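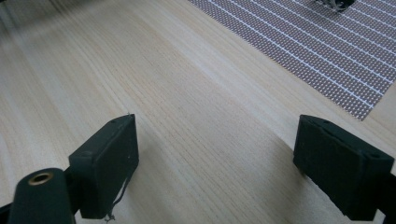

Progress report for Soveo, second period
Project: Parri hand-taught table tasks
Written by Cherry Mae Marquez, Tirnudthorpe workshop
January 13, 2019

Hello everyone at Soveo! I know you asked for two pages and a budget line, and the budget line is at the bottom, I promise. But there is a lot of good stuff to get through first, so bear with me.

When I last wrote to you we were still teaching Parri by remote control. You'll remember the setup from your visit in May: one person sitting at the console with the two joysticks, squinting at a screen, and the arm following along half a beat behind. It worked fine for pushing a cup across a table. It was miserable for anything fiddly. Our best operator needed most of a morning to get a handful of clean runs of the napkin fold, and by lunch her wrists were done for the day.

So we switched over to the hand-held gripper for nearly everything, and wow, what a difference. You hold the thing, you do the job yourself with the two fingers, and the camera on the tool watches the whole time. The arm learns from that later on. People pick it up in one afternoon. My own first tries were terrible (I kept closing the fingers too early and chasing the spoon around), but by the second day I was keeping more runs than I threw out.

Now the numbers. We recorded 972 demonstrations this period and kept all but 34 of them. The ones we dropped were mostly my fault or the light's fault. We work on a pale wooden table with a bit of a shine to it, and on bright afternoons the glare washes out patches of the grain, and then the tracking gets lost and the recorded path jumps all over the place. I've bought a blind for the big window. It's ugly but it does the job, and I'd rather spend your money on that than on a new table.

We're covering 4 tasks right now: sorting spoons, folding a napkin, putting lids on jars, and lining small parts up along the edge of a mat. The spoons are going really well. The napkin is so-so; the arm gets the first fold nicely and then seems to forget there is a second one. Lids are hard, as everybody warned me they would be. When a person puts on a lid there is a tiny backward wiggle before the turn, and we all do it without thinking, and each of us does it differently. I have asked everyone to slow down and exaggerate the wiggle, and I'm hoping that shows up in the next round of training.

One thing I got wrong in the last report: I said every run would start with the gripper already near the object. We dropped that. Now each run starts with the fingers open over bare table, wherever you happen to be standing, and you travel to the object from there. It makes the recordings a bit longer and a bit duller to watch, but the arm has to learn how to get to things as well as how to grab them, and the early runs were teaching it nothing about that.

The tool itself is holding up, with some wear. The green fingers have picked up scuffs along their edges, and there's a thread hanging off the left one that I keep meaning to snip. I want a spare pair of fingers on the shelf before spring so that we don't lose a week if one goes. Clotonberg can make them for us, and they've been quick with parts before.

Remote control hasn't gone away completely, by the way. We still use it for correcting. When the arm tries a task by itself and starts to go wrong, one of us takes over on the joysticks, steers it back, and that little rescue gets saved as its own lesson. It's slow going, and I'd like 100 of those for the lids alone before I draw any conclusions. We've only just begun on them, so please don't expect lid results in the next note!

What I'd like from you: a yes or no on the spare fingers, and your thoughts on whether to add a fifth task or stick with the ones we have. My vote is to stick. I would love to get the napkin's second fold working before we bring anything new to the table, and the team feels the same way.

Budget: we are within the agreed amount for the period. The window blind came out of the small items line, and the receipt is in the shared folder with the others. The spare fingers aren't ordered yet and will go under equipment if you approve them.

Come and visit again if you're anywhere near Tirnudthorpe. You can have a turn with the gripper, and I'll keep your runs if they're any good.

Cherry Mae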